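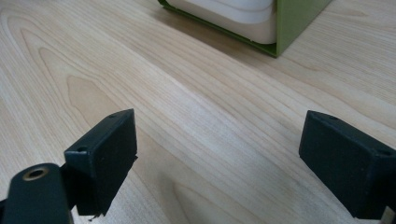 Why does a wooden table top go cloudy where a hot mug has stood?

Heat and moisture from the mug open the finish slightly, water vapour enters the film, and the trapped droplets scatter light. The wood underneath is usually unharmed.

Most complaints about pale furniture concern the finish and have little to do with the timber. A buyer chooses ash, birch or oak for its grain and then lives for years with a film thinner than a sheet of paper. How that film was made decides how the table ages, and it is the part of the specification that shops describe least.

Four types of finish cover nearly everything sold for homes and small offices. Oil soaks into the outer fibres and leaves almost no layer on top. Hardwax oil does the same but adds a thin skin of wax. Water-based lacquer forms a clear film that stays close to the colour of bare wood. Solvent-based lacquer forms a harder film and yellows sooner, a change most visible on light species.

For this feature we used sample boards from two makers, Pledau and Wundard, and a set of unbranded boards coated in our own workshop. The programme ran from March and used 68 boards in all. Each was left to cure for 18 days before anything was put on it. That is longer than most tables get between the spray booth and the delivery van, and the difference matters. A lacquer that feels dry within hours is still losing water or solvent well after it can be handled. Put a warm pan on it in that period and the mark is likely to stay.

The heat test was simple. A steel cup of water just off the boil was placed on each board over a damp cloth and left to cool. The oiled boards showed a dull ring that went after light rubbing and a fresh coat. The water-based lacquers gave mixed results: boards with two thin coats did better than boards with one heavy coat — the heavy coat holds moisture for longer. The solvent-based boards resisted best and were the hardest to repair when they did fail, as the whole surface had to be cut back to hide the join.

Scratching produced a different order. We drew a loaded steel point across each board, along the grain and then across it. On lacquer, a scratch along the grain is hard to see from a normal seat. A scratch across the grain catches the light at once, and gloss makes it worse. A satin finish hides more than a matt one, which tends to polish up under sleeves and forearms until the area in front of each chair is shinier than the rest.
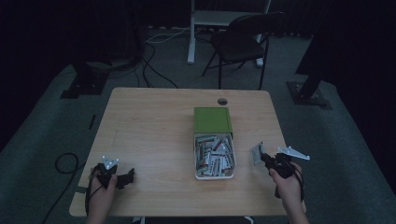
Small metal parts in a clear tray on a pale wood-grain table top.

Metal deserves a section of its own. Oak contains tannins, and iron left on it in the presence of water produces a blue-black stain that goes into the wood itself. Birch and maple contain far less tannin and stain less readily, though rust can still mark them brown. An intact film prevents both. A worn one does not, and the wear is often hard to see until the stain appears. Oxalic acid will lift most iron stains from bare wood, but the old finish has to come off first. Gloves, eye protection and thorough rinsing are needed.

Light is the slower problem. We left half of each of 18 boards covered and stood them in a south-facing window. Oak and ash turned warmer in tone; maple moved furthest towards yellow. Finishes sold with a UV blocker slowed the change and did not stop it. A new table should be kept clear of mats and lamps for its first few months so that it colours evenly.

On cost, the trade hardly distinguishes between finishes. The Pledau table we priced was 2380 in hardwax oil and the same in lacquer. The real difference comes later. An oiled top needs an hour's work once or twice a year and can be patched in one place. A lacquered top needs only a damp cloth until the film breaks, and then it needs a workshop.

For a kitchen table in daily use, we would specify hardwax oil. For a desk that sees paper and a keyboard, two thin coats of satin water-based lacquer.

Contact the editors | © 2021 Belhaj | Back to top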